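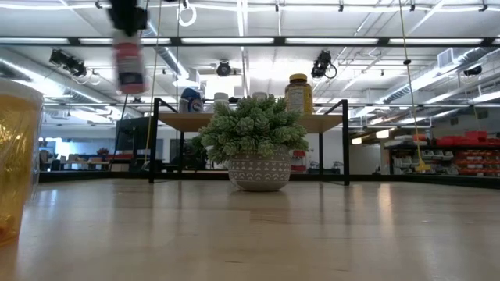
Figure 1. Potted artificial plant on a tabletop, with a riser shelf and containers behind it.

4.2 Release timing and completion

The second model takes completion as the dependent variable. A series counts as completed when a subscriber account plays the final episode to within two minutes of its end. Partial plays of the finale are coded as noncompletion. The sample covers 1047 accounts on the Vakow streaming service, drawn from the panel assembled by Mahmoudi and Esfahani, and 31 scripted series released under either a weekly or a full-season schedule.

Weekly series show a lower rate of first-month completion, as expected from the schedule itself. When the window is extended to the end of the season plus four weeks, the gap closes for dramas and remains for comedies. Episode length does not account for the difference. Adding a control for returning cast reduces the schedule coefficient but leaves its sign unchanged.
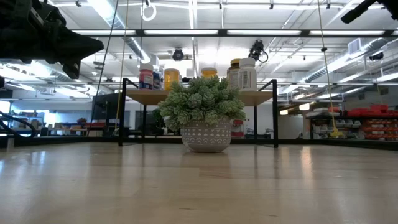

Two series required separate treatment. Drosley moved from weekly to full-season release between its first and second seasons, and each season is therefore entered as its own unit. Grellov was withdrawn in May, before its last episodes were posted, and is excluded from all completion models. Restoring it with its final available episode treated as the finale does not change the direction of any estimate.

Standard errors are clustered by account. Confidence intervals were obtained from 2000 bootstrap resamples, with accounts as the resampling unit. Shared accounts remain a source of error: the log identifies a profile and gives no record of how many people are watching. Profiles marked as children's profiles were dropped before sampling.

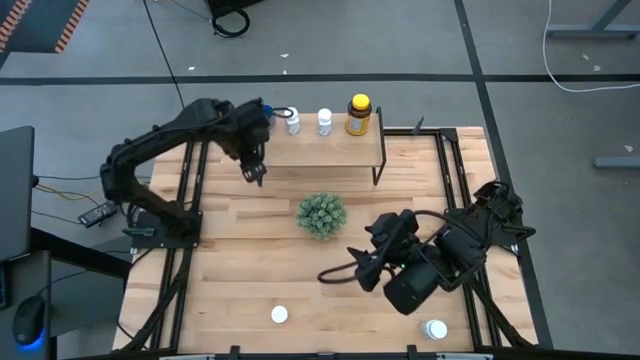 Figure 2. Tabletop with two mounted robot arms and a raised wooden shelf holding four containers.

The Bagheri index of viewing regularity was computed for each profile from start times alone. Its correlation with completion is positive under both schedules and stronger under weekly release. Section 4.3 repeats the analysis with late-evening starts removed.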